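Kitchen habits that go easy on your heart and your blood pressure

Updated 10 December 2024

I cook for a household where two of us watch our blood pressure, and I love this stuff! Most of what follows is small kitchen habits, the kind you can start tonight with what's already in the cupboard. If your doctor has given you a salt or fluid limit, that number wins over anything on this page.

Get the salt off the counter

Move the shaker to a high shelf. I did this in November and was amazed how often my hand had been going to it without me thinking. When you do salt, pour it into a measuring spoon first, never straight from the box over the pot (steam clumps it, and then you get a landslide). Salt at the end of cooking and you'll taste more of it on the tongue, so you can use less.

Rinse your canned beans. Tip them into a colander, run cold water over them until the foam is gone, give them a shake and let them drain. Same goes for canned corn and capers.

Let sour do the work

Lime, lemon, vinegar, a spoonful of plain yogurt - anything sharp wakes up a dish that tastes flat. Roll a lime hard under your palm before you cut it and you'll get far more juice out. Zest it first if you want the zest, as a squeezed half is miserable to grate. Leftover juice freezes beautifully in an ice cube tray, and one cube is just right for a pan of greens.

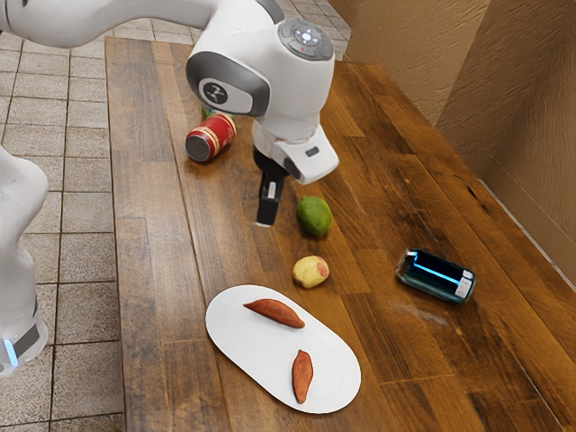 A reader in Kulham wrote in to say that lime alone made her soups taste thin, and that what fixed it was frying a spoonful of tomato paste in the pot until it darkened, then adding the juice off the heat. I tried it on lentils and I'm sold!

Make a no-salt jar

Mine is smoked paprika, garlic powder, ground cumin, dried oregano and black pepper, with a pinch of mustard powder. Shake it up in an old jam jar and write the date on the lid. It keeps its punch for 6 months in a dark cupboard and goes sad quickly beside the stove. Check that the garlic is powder and says nothing about salt, by the way. I have been caught out by that one more than once.

Read the label by the serving

Look at the serving size before you look at the sodium. A can of soup often counts as two servings, and who eats half a can? I keep a running list in Plandora of the breads and broths I've already checked, so I'm not squinting in the aisle every week.

Dish up at the stove

Fill the plates in the kitchen and leave the pot there. Vegetables go on first and take up half the plate, then the beans or fish, then the rice. Going back for seconds is fine, you just have to stand up for it. Smaller plates help some people and annoy others.

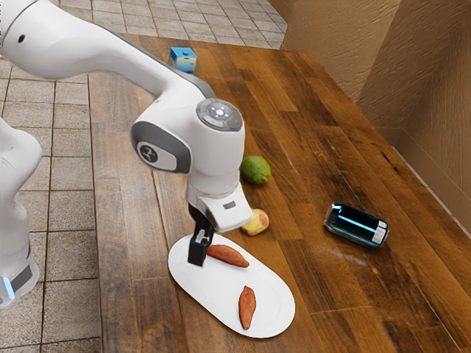

One comment under the last version of this page disagreed with me on that point: "We went the other way and bought bigger plates, so the salad finally had somewhere to go. Nobody has eaten more rice because of it." Fair enough! Try both and see.

Swap the fat, keep the crunch

Olive or canola oil does nearly everything butter does in a frying pan. For roasting, toss the vegetables with oil in a bowl first so you don't end up pouring extra over the tray. Chickpeas patted really dry and roasted until they rattle make a great stand-in for chips - spice them as soon as they come out, while the oil still holds the seasoning.

If you use a salt substitute, read the front and the back. Many are made with potassium, and that can be risky with kidney trouble or with certain heart and blood pressure medicines. Ask your pharmacist before you buy one.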